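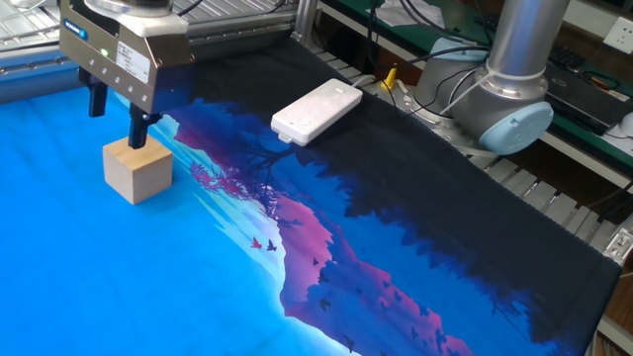

*Bare wood cube, no paint.*

## Cloth, mat or bare table? (and are we done with plain cubes)

**mereck_moped** - September 10, 2021

Two questions, feel free to fight over either.

First, our group has a proper dining table that scratches if you look at it, so we need to cover it for game night. Choices so far are a neoprene mat (110 dollars for the size we need, I sat down after reading that) or any old cloth. Bare table was vetoed by the person who bought the table.

Second, I'm putting together a homemade economic game called Pinent, four players, lots of goods moving around. I was going to use plain wooden cubes for everything and one of my testers told me cubes are "a 2004 solution." He plays on his phone during other people's turns, so I'm not taking it too hard, but is he right?

---

**slowdraw**

Cubes are fine. People who complain about cubes want a tiny plastic cow, and then they have the tiny plastic cow, and it falls over every time someone reaches for the chips.

On the table: cloth. Felt if you can get it. Cards pick up off felt easily and dice don't sound like a kitchen accident.

---

**hexandcounter**

> Cubes are fine

Hard disagree. Cubes are fine when there are three kinds. Once I have grain, timber, ore, salt, influence and unrest all as cubes, I'm playing a game about remembering which color is salt. I've played Baptiste maybe nine times and I still pay for ships with unrest.

Neoprene for the table. Cloth wrinkles, and I've seen a whole tableau go for a walk when somebody's sleeve caught the edge.

---

**slowdraw**

So don't wear the sleeves.

---

**ottoman_umpire**

I'll back the cloth, but please not a printed one. My brother-in-law brought a bedsheet with a forest on it to our February weekend. Lovely forest. We lost a green discs player to it for most of an evening. He had two discs on the trees and didn't find them until we folded the sheet.

---

**mereck_moped**

Well, that's awkward, because printed is the direction I was leaning. A big mountain landscape, lots of blue up top.

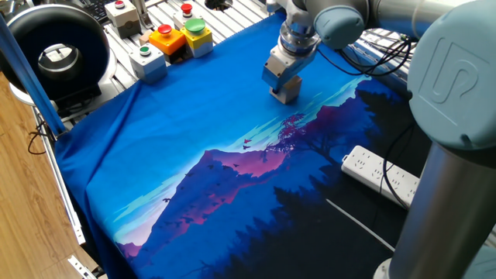

*The mountain cloth: blue sky, peaks underneath.*

You'd put the board on the mountains and keep the supply on the sky part. I thought it gave the evening some atmosphere. The last cover we used was a shower curtain.

---

**hexandcounter**

It'll look great right up until you have to find a blue cube.

Also, if you do go with cloth, iron it. I know how that sounds. A crease under a board gives you a hump, and the hump always comes up under the scoring track.

---

**pennyfarther**

Been lurking, but I have feelings about table covers. We've tried all of them at our club:

- Bare table: good for sliding tiles, terrible for picking up cards
- Felt: great until the first salsa
- Neoprene: the best surface, and rolled up it's like carrying a dead seal to the bus
- Printed cotton: cheap, washes well, slides unless you clip it

The clips matter more than the fabric. Get the springy picnic kind. I've had mine since before I had a couch.

As for cubes, I went through a shoebox of spares last winter and had 521 of them, so I may not be neutral. Plain wood is my favorite. It stands out on practically any color of cloth, and if one goes missing you can steal one from another game without anybody writing to the publisher.

---

**mereck_moped**

Plain wood on blue does seem to read pretty well.

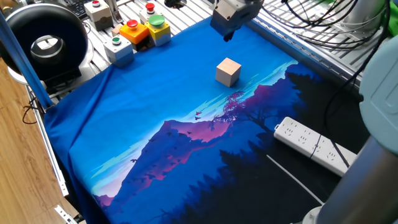 *Small wood cube on the blue cloth.*

So maybe unpainted for the most common good, and two or three colors for the rest? None of them blue. I'm willing to learn from the forest.

---

**ottoman_umpire**

Money well saved. I'd still turn the cloth over and use the back.

---

**hexandcounter**

I can live with four kinds of cube. At five I start labeling them with a pencil.

How many are you planning in total? Gameo's rulebook says 300 and I have never seen more than half of them leave the bag. It mostly adds weight.

---

**mereck_moped**

150 for now. There's a famine card that takes a bunch back, and the famine card comes up a lot, because I'm bad at shuffling.

---

**slowdraw**

Put me down for a test game. I'll bring short sleeves.

---

**pennyfarther**

Get the clips first. And what do you do with a wet glass on cotton? Our club still hasn't settled that one and we've been arguing since the felt.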